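Part 2: Working Out What to Buy (Before You Open the Catalog)

I've set up enough of these hand-held gripper stations to have blown a budget or two, so please read this part with a pencil in your hand. It covers one table, one operator and two grippers. My last one, for the Marwat project, came to $2,540 before the computer.

1. Start with the grippers. Price the pair first, then go straight to the wear parts, which I forgot entirely my first time around (ouch). The covering on the gripping faces takes all the abuse, and it's cheap as long as you don't order it in a panic with rush shipping. I now put $68 per station in the budget for pad covering and small hardware.

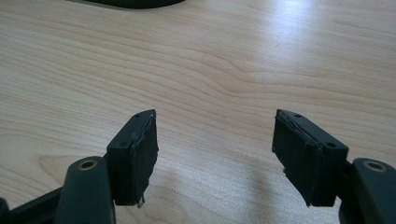
Worn covering on both pads. Check the upper edges and lower corners.

Note: Frayed edges and a lifting flap mean it's time to re-cover. Order when you see the first lift, and keep one full set in the drawer.

Caution: Don't stick new covering over old. You'll change the gap between the pads and then wonder why your thin parts keep slipping out.

2. Pick your tabletop. I like pale wood because dark parts show up so well on it, but a glossy finish will throw glare back at you from the overhead lights. Ask Flilirora for a finish sample before you commit to a whole top! Mine is 52 inches wide, and I wouldn't go smaller if you're working two-handed.

3. Budget for the stuff around the table. Black curtains, struts to hang them from, floor rails, cable. It's all boring and it all adds up faster than the grippers do. Get two quotes (I usually ask Oteveo and Hudis) and make sure both include brackets, or you can't compare them.

4. Choose the task props last. A small rack with pegs and a length of thin cord will keep you busy for weeks, and you can swap them out for next to nothing. Leave elbow room for both hands, and buy cables long enough to loop freely behind each gripper. I add a few extra feet to whatever I measured and I've never regretted it. 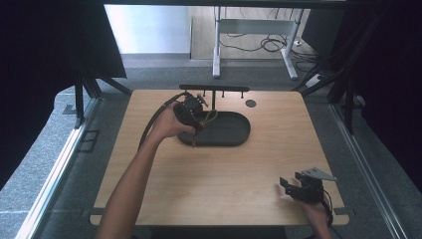
5. Add up the lead times. My curtains took nine weeks, and everything else sat in boxes waiting on them. Order the slow items first, and if you want to be running by November, get the quotes out over the summer.

Note: Keep the packing slips. You'll want the part numbers when you reorder pads.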